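4.3 Checking the Wrist View Before Planning

The Wirkell planner builds its obstacle map from the wrist view. Complete this procedure after each software update and whenever the arm has been moved to another room.

1. Open the Romton console and select Wrist View.
2. Bring the gripper to the Rest pose. Both fingers must appear in the lower center of the view.
3. Select Mask – Gripper and confirm that the overlay covers both fingers. Pixels under the mask are ignored by the planner.
4. Check that floor remains unmasked inside the finger cutouts.

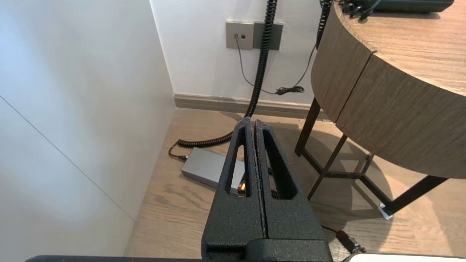 Figure 4-2. Wrist view with coiled cords and a power adapter on the floor near the wall.

5. Select Label – Thin Objects. Trace each cord that lies on the floor or hangs within reach, then save the labels.
6. Set the planning timeout to 600 ms and select Plan Only. The arm does not move in this mode.

NOTE: Light walls and glossy panels return few depth points. If the map shows a gap at a wall, add a plane by hand.

CAUTION: Do not select Execute while any cord is unlabeled. A cord caught by the fingers can pull connected equipment from a table.

If the planner reports error 54, repeat steps 3 to 5.

Dankwa Technical Publications – Document 1899 – Issued 09/06/2021 – Back to top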